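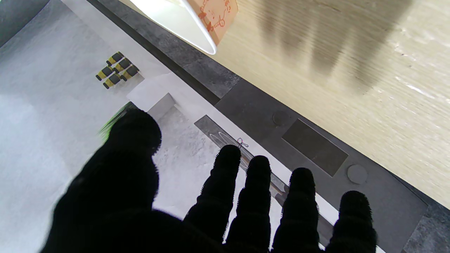 Pale gray, charcoal and wood: the surfaces at Orest Kobzar's place in Inham.

I got to Inham on a Tuesday with my shoes soaked through, and the first thing Orest Kobzar did was put the kettle on. The second thing was to take my bag off his table.

"You can put it anywhere else," he told me. "The floor, a chair, I don't mind. Just not the table."

He's fussy about tables, and he'll admit it before you've had a chance to tease him. Orest fits out small kitchens under the name Tulach, mostly for people in apartments where you can touch the fridge and the front door at the same time. I'd asked to see how he tries things out before he sells them to anyone, and his answer was to invite me over for a look at the surfaces he's been living with since May.

I went straight for the dark panel (I always like the dark one). It's charcoal with a fine speckle, and I told him I thought it was the best thing in the room.

"Everybody says that," he said. "Then they get it home and make bread. Flour on charcoal, you see it from the street! I still like it. I like a dark strip between two light things, because then your eye knows where one stops. But a whole counter of it? I'd talk you out of it."

The pale gray is the one he'd pick for himself. It's matte, a bit mottled, and it reminded me of the front steps at my grandmother's house, which I said out loud and then worried was rude. He looked pleased. He'd spent a long time with the Brulis samples trying to get a gray that didn't look blue in the morning, and a front step was pretty much what he was after.

So what about wood? I have an old wooden counter at home and I've been told by several people to rip it out.

"Please don't rip it out," he said. "Who are these people? Sand it, oil it, wait, oil it again. I do three coats and I leave the last one overnight. If you get a ring from a pan, you sand the ring. You can't do that with most of the stuff they want to sell you."

He likes his wood light and he likes the corners round. That second part comes from his first paying job, a galley kitchen for a couple named Hämäläinen, where he made a table with lovely crisp corners and then walked into one of them himself while he was delivering it – he had the bruise for weeks. Every table since then has had its corners taken off.

By then we'd been talking for a good while and I wanted to know about the cooking side of it. Does he cook much? Or is it all oil and sandpaper? 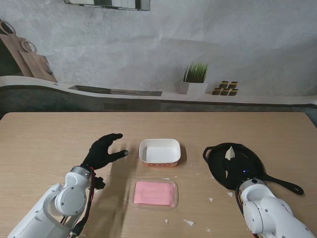
"I cook every day, but small," he said. "One skillet, a bowl, a tray for whatever's waiting its turn. If I can't make supper with that much on the table, then the table is wrong, or the supper is."

I asked him to defend the skillet, since mine weighs as much as a dog. He thinks a long handle needs a little loop on the other side so you can lift with both hands, and he won't hear a word against it. As for bowls, he has a soft spot for rectangular ones. They sit up against each other on a shelf and they don't waste the corners. Clear trays he came to late, after years of lifting lids to see what was under them.

"My mother is 71 and she has a drawer of lids," he said. "Only lids. I don't know where the bottoms went."

He gives a new surface 30 days of ordinary use before he'll put his name to it. I asked if he ever cheats. "Once I stopped at 20," he said. "It was beautiful, I was in love with it. Then somebody put a beet on it."

We got on to price after that, and he got a bit quieter. Most people who call him have already spent their money on the stove, he says, and the counter gets whatever is left. He'd like them to do it the other way around. He also told me to bring my own counter's measurements next time, and the name of my oil, and dry shoes.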